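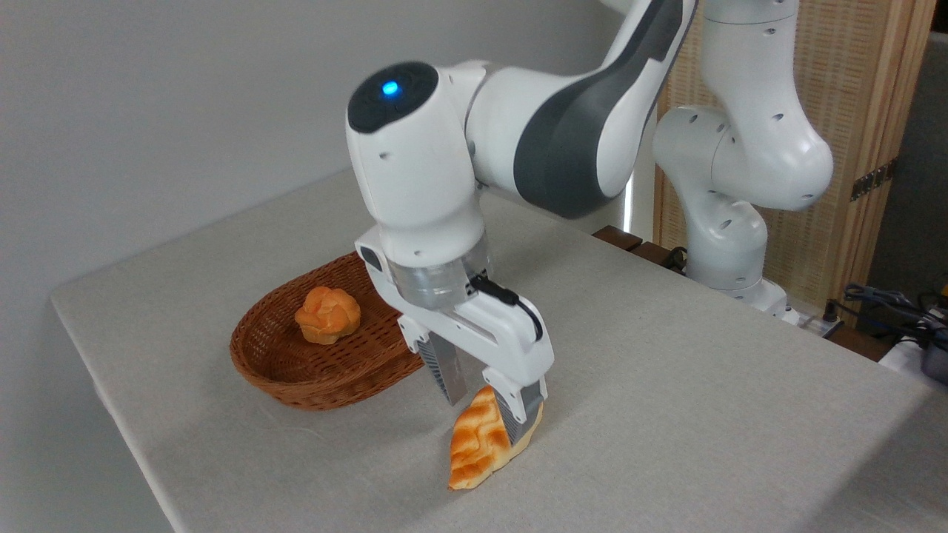

White arm over a light gray tablecloth.

About Grilside

Hello, and welcome! We're Grilside, a small company that makes dips, spreads and little jars of good things to put on toast, and we're so happy you've wandered over to read about us.

It started with Poppy Kershaw's roasted red pepper spread, which she used to bring to every birthday, potluck and card night she was invited to (and a few she wasn't). People kept asking for a jar to take home. Her neighbor Donnie Guthrie had spent years cooking in a hotel kitchen and knew how to make a big batch taste like a small one, so the two of them rented a table at the Saturday market and brought 20 jars along. They were back in the car before lunch with an empty cooler and a page full of names!

These days we make 11 kinds, and the red pepper is still the one we sell the most of. Shona Lindsay joined us to look after the orders and ended up inventing our lemony artichoke dip, which is wonderful on a baked potato - or straight off the spoon, if you're standing at the fridge. Sabine Mühlbauer does the baking, and her seeded crackers are the reason our kitchen smells so good on a Tuesday.

We cook with olive oil, fresh herbs and plenty of garlic, and we taste every batch before it goes into jars. If the basil isn't nice that week, we wait for better basil. Our customers have been very patient with us about that, and we do love them for it.

You'll find our jars in a handful of shops close to home, and we ship boxes of six as well. Every July we put out a sweet corn relish that goes quickly, so drop us a note if you'd like one set aside. Tell us what you're serving it with, too. We're always hungry for ideas!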